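Two arms, one USB cable and a very long weekend in the garage

Right, so where was I. Last post ended with me swearing at a power supply, and I'm pleased to say the power supply has been replaced, the breaker has stopped tripping, and both arms now move when I ask them to (mostly where I ask them to as well!).

A few of you emailed to ask what they're for. My standing answer has been "tidying up cables", which got a big laugh from Kurniawati, who has seen the drawer under my bench. But I mean it! I want to lay a cable along a piece of extrusion and have the arms press it into little clips, one after another, without me touching anything. It's a job I hate doing by hand, and it's a properly tricky one for a robot, so it seemed like a good target for the Brokesetti. (That's what the whole rig is called now. Rizal named it and I gave up arguing.)

The practice setup is dead simple. A length of aluminium extrusion goes across the middle of the table, with a couple of white clips sitting on it and some light blue painter's-type tape to hold it in place. The power strip lives right behind it, which I keep meaning to move and keep not moving, as every other spot means another extension cord across the floor.
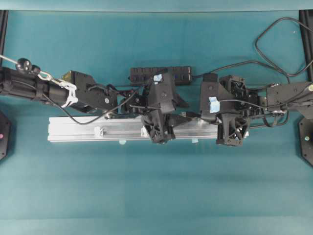
Both grippers down over the rail, power strip still in the way.

You'll notice the silver cable coming in from the corner to the left forearm, with the hook and the bit of chain. I'm a big fan of taking some load off the arm from overhead. Before I started doing that the shoulder motor would get warm enough that I didn't like leaving my hand on it, and the whole arm sagged by the end of a session. Now I can run for ages and the thing comes back to the same place. If you're building long skinny arms out of hobby motors, do this first and save yourself the grief.

The zip ties on the end of the forearm are a newer addition. I had a lovely printed bracket designed for that spot. It took an evening to model, a night to print, and it cracked when I did up the second screw. Zip ties have held beautifully ever since, and I have a lot of zip ties.

Getting hold of the plug

My first few tries were all about grabbing the cable anywhere and hoping for the best, and the plug end would flop around like a caught fish. So the plan changed: pinch just below the strain relief, keep the plug pointing the way I want it, and bring it up to the white clip from there. Easy to type! It took me 15 attempts to get one grip I was happy with, and then I bumped the table.

The wrist view has been a huge help with this. From across the bench I honestly couldn't tell whether I was pinching cable or plug, and a few millimetres either way changes everything. With the close-up view on the monitor I can see the ridges on the strain relief and stop right underneath them. I'd still like a softer light in there, though. Aluminium is horrible for glare and the rail blows out to nearly white down one side.

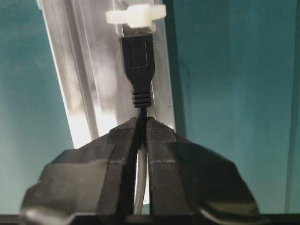 Fingers, pads and a lot of tiny screws

On to the mechanical side. I've been trying two kinds of fingertip: narrow angular tips for pinching, and a fatter ribbed pad for nudging and rolling things. The ribbed ones are great on anything with a bit of give to it. On a thin cable I'm less sold, as the ridges decide where it's going to settle and I don't get a vote. Rizal reckons finer ridges would sort it out and has promised to print me a set in April, once the Satell printer at the shared workshop is back together.

I also had the spring out again. There's a small coil spring around the pivot in the middle of the gripper, and the one I started with was far too stiff, so the motor spent all its effort fighting it. Kurniawati had a bag of assorted springs left over from fixing her Verley bike rack, and the 7th one I tried was perfect. I've written the wire size on the wall in pencil so I can't lose it.

The square tags on the housing are for tracking. My script (Sumampouw, version whatever-we're-up-to) looks for them in the side view and works out where the gripper is, and then I compare that with where the motors think it is. The two answers used to disagree by the width of my thumb. They're a lot closer now that I've fixed a very silly mistake with degrees: one joint was reading 359 when it meant minus one, and the arm would try to go the long way round to fix it. Frightening noise. Please put limits in your code before you do anything fun. 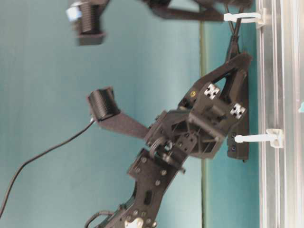
Side view with the tags, the spring and the ribbed pads. The upper gripper came out blurry.

Still to do: reprint the cracked bracket in something tougher, shorten the wiring near the wrist so it stops looping down towards the rail, and try the same job with a stiffer cable. I also want to log every attempt properly, as at the moment my notes are on the back of a hardware store receipt and half of them say "better??".

If anyone has a good trick for cutting glare off bare aluminium without painting it, leave me a comment. I've tried tissue paper over the lamp and it helped a bit, but it keeps falling off.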